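Magazine > Homes > Furniture

The second life of the kitchen table 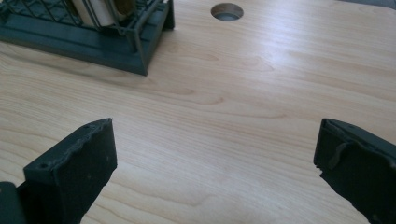
Pale wood, with the grain left to show.

Polyxeni Sfakianakis buys most of her tables in June, when people in Istbridge move house and find that the old one will not go through the new door. She pays up to £30 for each and sells them from a unit in Westow for £220.

Most of the work is sanding. A table that has been varnished twice can take her 3 days, and she will not use a belt sander on the top after ruining a good one in her first year. Oil goes on in thin coats, with a night between each.

Her customers ask for seats for six and then buy a table for four. Bo-ram Choo, who bought one last summer, eats at hers, does her accounts on it and cuts out dress patterns when it is clear. She wipes it with a damp cloth and oils it every spring.

Sfakianakis still has the first table she finished. One leg is shorter than the others and she has never fixed it.

Related
Chairs worth mending
Westow's last timber yard
How to get a ring mark out of oak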